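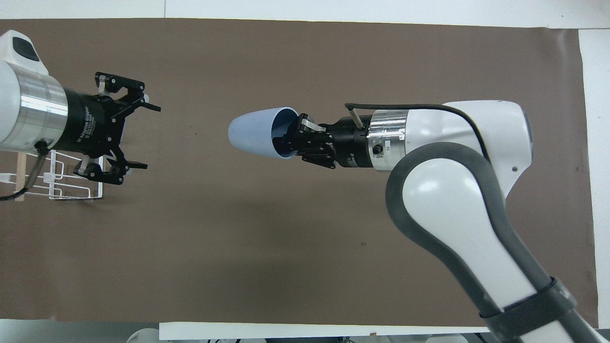

Stornness Community Help > Home and Hobby > Craft tables

Brown paper on a white table: how do you keep it flat, and does the wire rack go on top or somewhere else?

Hayley Goodall
Bostville
Viewed 1,876 times

Hi all, hoping someone has sorted this out because I'm going a bit round the bend. I have a white table that I use for everything, and since I took up painting garden markers and little wooden bits for the school fair I've been covering it with a big sheet of dark brown paper. One sheet does nearly the whole top, with just a strip of white left along the back. I love it! Spills don't matter, I can scribble measurements on it, and my glue gun strings peel straight off.

But. After an evening or so the paper starts to ripple, mostly wherever I've put down anything damp. I've got a white wire rack (one of those dish-drying type ones with the thin rods in loops, it was going to the op shop) and I stand my painted sticks up in it while they dry. The drips go on the paper underneath, the paper bubbles up, the rack gets a wobble, and the next thing I know a stick has leaned over and kissed its neighbour. I lost 3 in one go last night, all of them the fiddly lettered ones. "Rosemary" now says "Rosem" and then a smear.

I've tried masking tape along the edges, which helped until I had to lift it and it took a strip of the paper along for the ride. I've tried books on the corners, but then I have no room left to work.

So, two things really. How do you keep the paper flat on a slippery tabletop? And should the rack be sitting on the paper at all, or do you lot dry things somewhere else? I don't have a lot of other spots, the laundry bench is full and the cat owns the windowsill.

Water-based paint, if that matters. Thanks in advance!

Kulap Ratanaporn

Hi Hayley, poor Rosemary! I've been papering my table for years (mostly for lino printing and a bit of furniture waxing) and I've been through all of this, so here's my routine, take whatever's useful.

First thing is the curl. If your paper comes off a roll, cut it the day before and lay it down with the curl facing the table, so the ends want to press into the top and the middle stays put. Leave it overnight with something flat on it. I use two chopping boards and my big atlas. By morning it's lost most of its spring.

Then, don't tape the top. Cut the sheet long enough that it hangs over the front and back, fold it under, and tape it to the underside of the table. Nothing on top to tear, nothing for your sleeve to catch, and when you're done you peel it off from below. If your table has a thick edge or a frame underneath that gets in the way, those spring clamps from the hardware store are fine too, just put them at the far side where your elbows don't go. Pull it snug but leave it a tiny bit of give. I used to stretch mine like a drum and it tore the first time I put a mug down hard.

The ripples are a separate problem and you won't fix them with tape. Paper swells where it gets wet, and it has to go somewhere, so up it comes. What worked for me was keeping the rack where it is but slipping an old baking tray under it. The tray gives the feet something firm to stand on and it catches the drips, and I just wipe it out between batches. If you don't have a tray that fits, a piece of corrugated cardboard does nearly as well, you'll only have to swap it when it goes soggy.

About the leaning: long things in a dish rack always want to tip toward whichever side has less wire. Put the heavy end down and skip a slot between each one. I know it halves what you can fit! I'd still rather do two rounds than repaint the lettering. If they still wobble, a lump of that blue putty stuff on the bottom of each stick holds beautifully, and it comes off the wood clean once the paint's set.

One more, because I learned it the annoying way: check your dark paper doesn't bleed. I bought a cheap roll once and it left a tea-coloured shadow on my tabletop after a wet session. Wet a corner, press it on a white tissue and see what comes off. If it marks, put a layer of plain newsprint under it.

Good luck with the fair, and post the markers when they're done!

prado_pete

just use a vinyl tablecloth

Nerkik Shed Mum

Agree with most of Kulap's but I'd move the rack off the table altogether if you possibly can. I do batches of 19 with my craft group and the bumping is what gets us every time, somebody reaches for the scissors and the whole lot shivers. Ours goes on top of the chest freezer now. Steady as anything, and the kids can't reach.

Also thin your paint less! If it's dripping enough to bubble the paper it's going on too heavy or too runny. Two thin coats, wipe the bottom of the stick on the rim of the jar before you stand it up. I leave mine 8 hours before the second coat, overnight basically.

Hayley Goodall

Oh you're all legends, thank you. Taping underneath had never crossed my mind and I've just been under the table with a torch, there's a lovely flat bit along both sides that'll take tape no worries. I've got a roasting tray that might fit the rack if I turn it longways. Pete, I had a vinyl one and the glue gun went through it!

Going to redo Rosemary after tea. Kulap, does the putty leave a greasy spot on bare wood? Mine are only painted on the top half.

Kulap Ratanaporn

It can if you leave it on for days. Overnight I've never had a mark, but wrap the end in a bit of baking paper first if you're worried.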